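How to Check Whether Your Cloth-Grasping Result Is Real
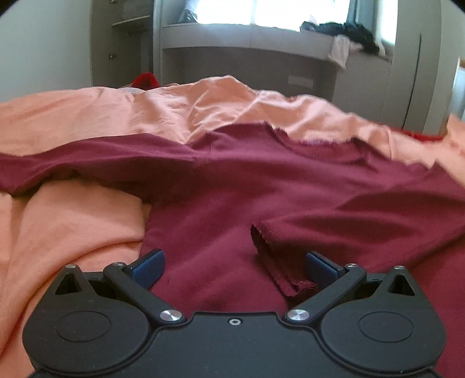
Hand-held gripper with the pads open over maroon fabric on an orange-peach bedsheet.

Most garment-handling numbers I get sent fall apart on the second reading. The method below is what Misaki Yagi and I use on our own hand-held gripper data before we believe any of it. It takes two days and will probably make your headline figure smaller.

Step 1. Write down what counts as a grasp. Do this before you open the recordings. Ours reads: both pads touch the fabric, the fabric leaves the surface, and it stays held until the operator means to let go. "Looked good" is not a label. If you let the person who trained the policy decide case by case, stop here and find someone else.

Step 2. Throw out the duplicates. The Clulby set came to us as 3192 demonstrations. Many were the same fold grabbed over and over without the cloth being reset. After we kept one per reset we had 1587. You may not lose as many, but check.

Step 3. Split by room and by garment. A random split puts the same bed and the same sleeve on both sides, and then your model gets credit for remembering a bedsheet. Hold out whole rooms. If you only have one room, say so in the first paragraph of your writeup -- not in the appendix.

Step 4. Tag the edges. Raw or frayed edges, finished hems and mid-cloth folds should each get their own tag. A curled edge standing up between the pads is a gift to any policy, and a flat hem is not. Report them separately. I have yet to see an average over all three that told me anything useful.

Step 5. Run a dumb baseline. Ours closes the pads on the highest point of cloth it can find. Tsutomu Ebihara wrote it in an afternoon, and on our curled-edge clips it was hard to tell from the trained policy. If yours does the same, the learning isn't buying you much on those cases.

Step 6. Read the failures by hand. We went through 193 of them. The largest group was the lower pad pinching sheet and garment together, which our old script had been scoring as a success. Fix the script, then go back to Step 1 and rescore everything.

What I still don't trust: none of this tells you how a hand-held result carries over to an arm. The wrist of a person corrects for all kinds of things the recording never mentions. The Fuentealba writeup claims the gap is small. Their test used one kind of towel, so I'd wait.

The scoring sheet we use is the April version. Older ones are missing the edge tags.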